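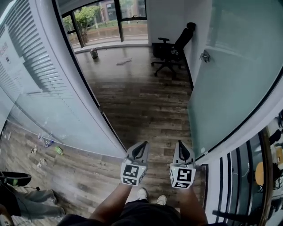 4 min read

Threads > Moving > Books and Other Heavy Things

April, by @arroyo_and_toast

OK so I moved from Narus to Funard last month and I have a lot of feelings about books. Thread, sorry in advance, make a coffee.

Background: I had nearly 2,000 books. Yes I know. I'm not a professor, I don't run a shop, I just never once left a library sale with an empty bag in my whole adult life.

The new place is less than half the size of the old one. One bedroom, a kitchen you can touch both sides of, and a narrow hallway with dark laminate planks that goes down to the little room at the end. I love it. It can't hold 2,000 books.

First attempt at sorting: I sat down on the living room floor in Narus with two piles, KEEP and GO. Four hours later KEEP was up to my shoulder and GO was a tax guide and a duplicate of the tax guide.

Second attempt: the "does it spark anything" method. Everything sparks something! I picked up a repair manual for a dishwasher I don't own anymore and got misty over it. That dishwasher was a good dishwasher.

What finally worked was dumb. I asked myself if I'd pay for the box it rides in. The movers were charging by the box, so this was a real question with a real number attached, and wow did I get cold-hearted fast.

Gone right away: every travel guide (restaurants in there have been closed since before I could vote), almost all the big coffee table ones, and the whole shelf I now call People I Was Planning To Become. Sourdough. Italian. Sailing, for some reason?? I live nine hours from the ocean.

Kept without a fight: my grandmother's cookbooks with her notes in the margins. She wrote "no" next to a lot of recipes. Just "no." Best food criticism I've ever read.

Now the part I wish I'd known earlier, which is where 2,000 books can go. Used bookstores don't want them! Or they want six of them. I drove three heavy boxes to the one on Arroyo and came home with two and a half heavy boxes and a store credit slip. For a bookstore. Great.

And then I used the credit. Don't start.

The library in Narus takes donations on Thursday mornings only, between 9 and 11, at the back door, and they will look in your boxes. They turned down my encyclopedias so kindly that I thanked them for it.

Things that went fast when I put them online for free: mysteries (gone in an hour, one person took the lot), kids' books, anything about chickens. I had three books about chickens. I could have given away thirty.

Things that did not go at all: encyclopedias, see above. Computer books older than a toaster. A hardcover history of canals in perfect condition that I still think somebody is missing out on. It came with me. I've started it and it's really good you guys.

Packing tip, from my back to yours: small boxes. Smaller than that. I know the medium one looks like it'll be fine. Put books on the bottom, pillows on top, tape the bottom twice.

Other tip: write what's INSIDE on the box. I wrote "books" on every single one. 86 boxes in the whole move and so many of them say "books" in my handwriting with no further information. Past me was very little help.

Final count that I kept, because people asked in the replies: 141. I counted them when I shelved them. Some of you will say that's still a lot, and some of you will say I've committed a crime. I've heard from both camps and the second camp is louder.

Shelving them has been the fun part, by the way. I tried by color for one evening. Looked very nice, couldn't find a thing, kept hunting for a green book that was blue. Now it's fiction by author and everything else by "where would I look if I was half asleep."

Do I miss any? Two so far. One was a paperback with a broken spine that I could get again tomorrow for a dollar. The other was a book of crossword puzzles I'd already finished, so I can't really defend that one.

Oh and I got a card for the Hestent branch library, which is a ten minute walk from the new place. You can have 30 books out at once. The person at the desk told me that like it was a warning and I heard it like a prize.

New rule for myself: one in, one out. It's been three weeks and I've broken it once (the store credit, I told you not to start).

Somebody asked what happened to the encyclopedias. A theater group took them for a set! They needed a lawyer's office. So they're on stage now, which is more than I've ever done.

Anyway if you're in Funard and want to talk about canals, my replies are open.

Last updated: Thursday, 8:40 p.m.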